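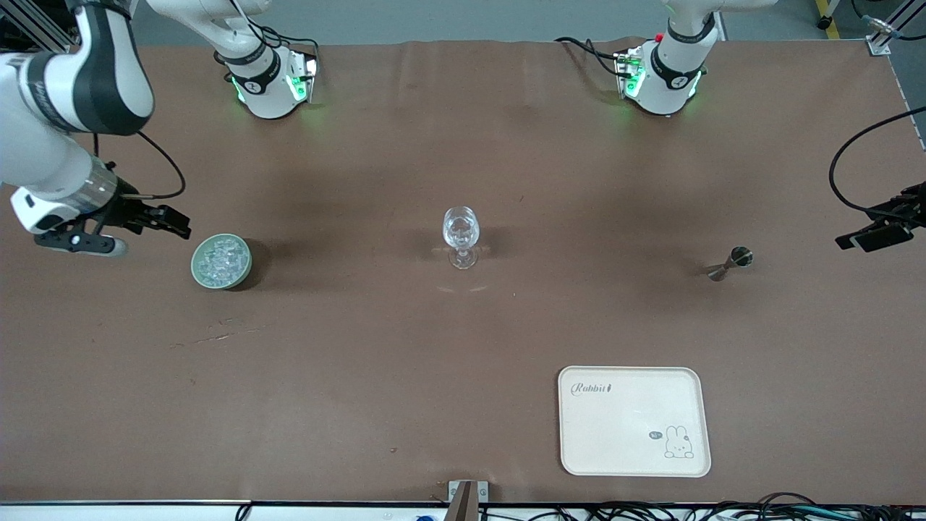
Gebhard Kofler wanted to know, after the last session, why we bother steering the arms by remote control at all when you can just grab one and push it where you want it to go.

Reading time: 4 min

Good question, and I gave him a bad answer on the spot, so let me have another go at it in these notes.

Pushing the arm by hand is called kinesthetic teaching. You put the joints in a soft mode, take hold near the wrist, and walk the gripper through the job while the joint angles get recorded. I love it for a first try. You feel right away when you're asking for a pose the arm hates (elbow folded up, wrist at its limit), and you can have a rough path in a couple of minutes. For something like reaching over to a wine glass and closing on the stem, it's great!

Now try it with two arms. You've only got two hands, and one heavy arm usually wants both of them. Say you'd like one gripper to steady the glass while the other brings the jigger over. By hand you end up hugging the machine, and your own body is in every camera view. A policy that learns from those pictures learns from pictures with you in them, and you won't be there when it runs by itself.

With remote control you sit back, move a pair of leader arms, and the real ones follow. The views stay clean and both arms move together. What you lose is touch. On most setups you feel nothing when the fingers meet the glass, so you have to go by sight, and beginners squeeze too hard or stop short. Everybody does this for their first few runs, me included.

A few things I'd like you to do in the lab:

Start every run from the same rest pose, grippers open.

Move slower than feels natural, but don't freeze. Long pauses are poison, because the policy will happily learn to sit there too.

Shift the objects a little between runs. Our Warska set from April has 335 runs, and I threw out 19 of them for hesitation alone. In a lot of the others the glass hardly moved from its spot, and I wish I'd been fussier about that.

If you miss a grasp, back off and try again in the same run. Keep it. Those recoveries are worth having.

Clear glass and crushed, sparkly stuff are hard on depth sensors, so check the depth view before you record a whole batch.

For next time, work in pairs and record the same pick both ways, by hand and by remote. Plot the gripper speed for each and bring the plots with you. Gebhard, you're going first.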